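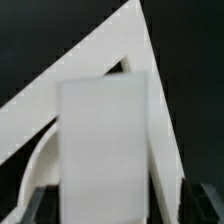
White triangular frame against a dark background

Minutes – Patient Safety and Claims Review Group, Miritthorpe Clinic
April meeting, Rodgate Room

Present: Viera Gajdoš (chair), Alžběta Rusnák, Igor Hudec, Eduard Hubáček (minutes)
Apologies: Peadar Nic Aodha

1. Minutes of the last meeting
Approved with one correction. Under item 4, "discharge forms" should read "consent forms".

2. Consent form audit
Alžběta reported on 145 surgical files. In 105 of them the form was signed and dated before the day of the procedure. The rest were signed the same morning – mostly day cases. Igor asked if same-day signing had come up in any open claim. Alžběta will check with Grerness, who handle our claims.
Action: AR
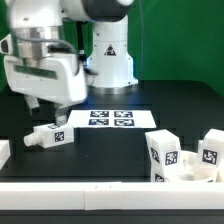
White robotic arm over a black tabletop

3. Open claims
5 claims remain open. The delayed diagnosis claim has gone to mediation. Records for the medication claim were sent to counsel, apart from the pharmacy log, which Igor is still trying to get from the Nilsuwan site.
Action: IH

4. Chart retention
Eduard has started on the basement boxes. The oldest ledger is from 1918 and will be offered to the county library. Nothing tied to an open claim is to leave the building. Viera wants a written list before any shredding is booked.
Action: EH 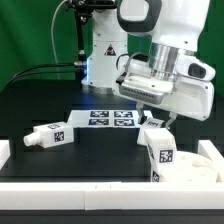 Arm with silver wrist joint and gray vent grille

5. Incident reporting
The new form is still too long. Agreed to drop the second page and keep the free text box. Peadar to send the revised version to ward leads.
Action: PNA

6. Any other business
Parking permits run out at the end of the month – see the front desk.

Meeting closed at 3:40 pm.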